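Workshop notebook, February, started 9.40 am

Medora LP, second go at the transfer. Bok-nam Wi brought in her own copy - the Skaveo pressing, much heavier than ours and beautifully flat - and what a difference! The choir entry on side one used to sound as if it came from the next room. Now you can hear breaths between the lines, and that low organ note really blooms.

Settings, before I forget: Brouwer deck, tracking force left where it was, pre-amp gain down a touch because the brass on track three kept hitting the red. High-pass at 28 Hz. Tried 40 first and it thinned out the harp, so no.

Side two has a tick every turn for the first minute or so. Cleaned it twice, still there. I marked 131 clicks in the whole side and repaired them by hand, since the automatic tool eats the finger cymbals (lovely things, very quiet, easy to mistake for dust).

The sleeve says Prurkora was cut in one take. I believe it! The tempo drifts all over the place and it's wonderful.

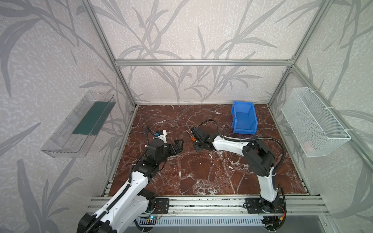 Marble-pattern table, leafy wallpaper behind.

Still to do: fades, track names, and a listen on the small speakers. Bok-nam wants her copy back before the end of the month, so side two again first thing, with the other stylus.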